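Tuesday, November

Bench 20, large table in the back room. Mireille in from nine, Oluf from about ten thirty.

Carrying on with the coaster and cup trials for Andedico. They want to know which of our cast coasters they can put on a pale matte table without it marking the surface, and whether the cup slides when the table is knocked. Last week we did the square ones. This week is the round ones, mix 601 and mix 808.

**Table prep**

Wiped down twice with a damp microfiber cloth, then once dry. No spray. The Pokden cleaner we used last time left a film that you could only find with a fingernail, and I think it threw off the first two slide readings on the square coasters. I've crossed those out on the sheet but left them readable.

Checked level both ways with the short level. Slightly high at the left back leg, so I turned the foot in half a turn and checked again. Good now. Please don't drag the table to sweep under it. Lift it or leave it.

Everything that normally collects here (tape, calipers, the clipboard) is on the shelf by the door until we finish. 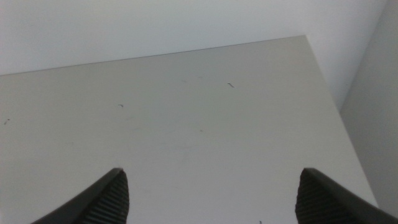 **Coasters**

Two mixes, same mold, same thickness. The 601 is the older recipe and has been curing since the start of the month. The 808 has more fine filler in it and came out of the mold easier, but two of them had a lip on the underside where the mold was overfilled. Oluf sanded those flat with 80 grit on the glass plate. I would have gone finer. He says the felt would hide it, which is true if we use felt, but Andedico asked for bare ones first.

Weighed each one before starting. Weights are on the sheet, not copying them here.

The mottling on top comes from the pigment going in late. Moussa, the shop that wants the retail set, likes it. Andedico hasn't said. If they ask for a plain gray, we would have to mix the pigment in dry, and that means another test batch.

**Cup**

Using the blue one for all of the round coaster runs so we aren't comparing two things at once. The foot is narrow, so most of the coaster isn't doing any work, and I expect the slip numbers to look worse than they would with a straight-sided mug. Mark that on the report so they don't read it as a bad coaster.

Empty for the first set. Filled runs tomorrow, weather permitting on the delivery of the drip trays.

**Placement**

Coaster goes down first, by hand, no pressing. Then the cup in the middle by eye. We tried a paper template last week and it took longer than it was worth, and it picked up grit on the second use. By eye is close enough if the same person does it. I did all of the morning ones.

Wait a minute before the knock. The knock is the sandbag off the string against the front left leg, same as before, string length marked with the red thread.

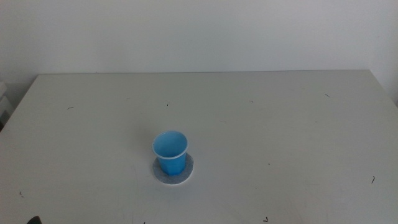
The 601 coasters stayed where they were on every knock. The cup moved on one of them, a couple of millimeters, and I suspect I set it down off center. Repeated it and it held. The 808 coasters are less settled. The unsanded ones held fine. Of the two Oluf sanded, one crept toward the front edge each time and the other didn't, so the sanding may be uneven. I put a straightedge across the one that crept and could see light under one side. It goes back to the glass plate.

Surface check after lifting: nothing from the 601. One faint scuff from the sanded 808, came off with a dry cloth. I'd still report it. A customer won't be sliding it around on purpose but they will pull it toward them.

Oluf Norðdahl's note, copied from the back of the sheet: "Try the Prasitz sealer on the underside only. One thin coat. Might stop the chalking." Fine by me, but on a spare, and after the filled runs, so that we have the bare results complete.

**Still to do**

- Re-flatten the 808 that crept, finer paper this time, and weigh it again
- Filled runs, both mixes, same cup
- Overnight set: one of each left on the table with the cup full, check for rings in the morning
- Ask Andedico if bare underside is final or if felt is still open
- Order more mold release, the tin is down to the last bit
- Label the coasters on the underside in pencil. I mixed up two of the 601s at lunch and had to sort them by weight

Stopped at four. Coasters back in the lined tray, 601 on the left, 808 on the right. Sheet is in the blue folder.

M. Hourani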